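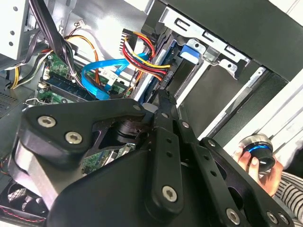

Power lead marked ODD P1 at the drive.

Dristovville Equipment Reuse Forum > Desktop towers

Flatberg_Desk
Members are reminded that leads must be labelled before a drive is removed from any tower bound for Prukurton. Please follow the printed text on the connector where there is one.

shin_intake
Our site respectfully disagrees. Labelling every lead is slow work when 100 towers are waiting.

Flatberg_Desk
Noted. The rule stands for Dell units. The processor socket should also be closed before storage, as the contacts are easily damaged.

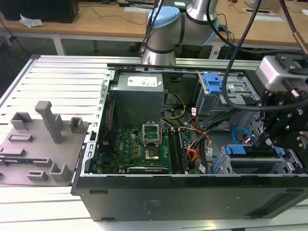
Rakiya Ugwu asked whether a closed bracket is enough, or whether a plastic cover must be fitted too.

Flatberg_Desk
A cover is required. Memory is to be bagged separately and the coin cell left in its holder.

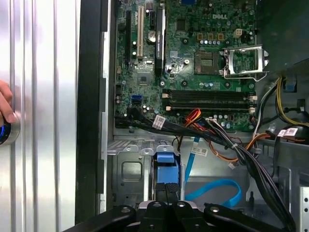

Cables should be tied back from the memory slots before the side panel is refitted.

shin_intake
We will comply, but ask that the labelling rule be reviewed in March.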